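The member price is just the price

I have been grumbling about grocery store loyalty programs for a while now, and the mail has started to push back.
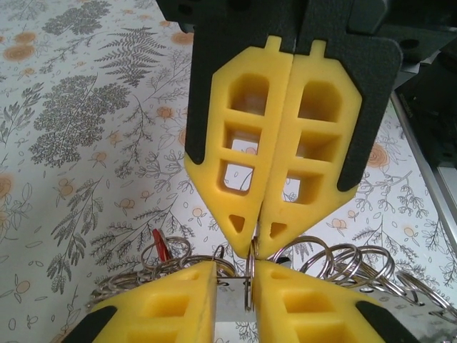
One reader in Cluvau wrote that I was making a fuss over free money, that her family had saved $124 since last August with a Jurnari card at the Baláž on the ring road, and that if I wanted to pay more for my butter out of principle I was welcome to do it. She added that it takes two seconds to scan the thing and she couldn't see what I had against it.

Fair enough. I'll try to say what I have against it, starting with that number.

The $124 comes off the bottom of her receipts. Baláž prints it there in larger type than the total: "You have saved." It is the gap between what she paid and what the shelf tag says a person without a card would have paid. For it to be a saving in the way most of us use the word, the second price has to be a real one, the price butter would be if the card had never come along. I don't believe it is, and I haven't seen anybody at Baláž try to show me that it is.

I've lived near the same store since long before Jurnari arrived. I keep receipts, out of laziness more than method, in a kitchen drawer that doesn't close. The month before the program started, the coffee I buy was on the shelf at one price for everyone. The month after, there were two prices. The lower one, for members, was a few cents more than what I had been paying. The higher one was a good deal more. According to my receipt I was now saving on coffee. I was paying more for coffee.

Coffee goes up and down, I know. Wages and rent and fuel go up, and one bag of coffee proves nothing, so I went through the drawer for the other things I buy all the time. I found 36 items I could match on both sides of the change. Most of them followed the coffee. A handful were in fact cheaper with the card, and I'd be hiding something if I left that out: canned tomatoes, dish soap, a brand of crackers I had half forgotten. The drawer of one household isn't a study. But it is more evidence than the store has ever handed me, and the store has the records of every sale it ever made.

This is where defenders of the program usually tell me that stores have always run specials. They have. I like specials. The old kind was a sign in the window and a stack of something near the door, and anyone who walked in could have it, including the man passing through town and my neighbor with the flip phone. A special was the store deciding to sell a thing cheaply for a week. The member price runs all year on half the store, and what it does is set a fine for people who won't sign up, or can't.

Who are they? Some are stubborn people like me, and we can look after ourselves. But the Jurnari card stopped being a card last winter. It is an app now, and the plastic ones "will be phased out," in the words of the notice by the carts. You need a phone recent enough to run it, an email address, a password you can remember in a checkout line, and a signal inside a building that seems to have been built to keep signals out. I watched an older couple at the register give up on it and pay the higher price for everything on the belt. The cashier was kind about it and clearly had been through it before. If you asked a room full of strangers which shoppers ought to be charged the most for milk, I doubt anyone would pick those two.

Then there are the points. The member price is one half of Jurnari and the points are the other half, and I have less patience for them. I did sign up, by the way. I thought I should know what I was complaining about. I now hold 783 points and I could not tell you what they are worth. The app won't say in dollars. They can be traded for "rewards," and the rewards change, and so does the number of points each one costs. In spring there was a bag of rice I could nearly afford. By the time I could afford it, it had moved up again, like a bus pulling away from the stop.

They also expire. Points go dead 90 days after you earn them, unless you make what the app calls a qualifying purchase, and the list of those sits behind a link behind another link. Any other business that took something of yours and kept it after three months would have to explain itself. Here it is in the terms, and we all tapped "agree" while holding a basket.

I've been told I should relax about my data, too. The program is run for Baláž by a company named Cultbridge, and its privacy page says it uses purchase history to "bring you offers that matter." I'm willing to believe there is nothing sinister going on in there. I don't picture anyone in an office reading about my crackers. My question is duller than that. Running the app costs money, Cultbridge expects to be paid, and the member discounts are supposed to be a gift on top. So where does the money come from? Either shoppers are paying for it through higher prices, or somebody else is paying for the shopping lists, or we end up buying more than we meant to. I suspect a mix of all three. When I hear that everybody comes out ahead, I want to see the books.

And the offers that matter? Mine have been cat litter, four times. I have no cat. Maybe that should comfort me. It could also mean that the clever part of the system isn't very clever, and that all this collecting is being done because it can be sold as clever to people higher up. I've worked in enough offices to find that easy to believe.

I'll give the other side its due on one point. For a family that shops at one store, plans its meals, checks the app before leaving the house and has room for a spare case of tomatoes, the card probably does beat not having it. My reader sounds like that kind of shopper, and I don't think she's foolish. With two prices on the shelf, of course you take the low one. So do I, these days. What I object to is being told that I've been done a favor. A store that doubles its price tags and then lets me pay the smaller one has given me a chore, and it has made the weekly shop a little harder for anybody who can't keep up.

What would change my mind? It wouldn't take much. Print the price from a year ago on the tag, next to the other two. Put a dollar value on a point and leave it alone. Give the member price to anyone who asks at the register, phone or no phone — plenty of cashiers do it already, with a card they keep taped beside the till, and I hope I'm not getting them in trouble by saying so. If Baláž did those things and the savings were still there, I would write another column and eat my words, possibly with the crackers.

I sent those suggestions to the customer service address on the back of my receipt. I got a reply within the hour thanking me for being a valued Jurnari member, with an offer attached for cat litter, members only, good through the end of the month.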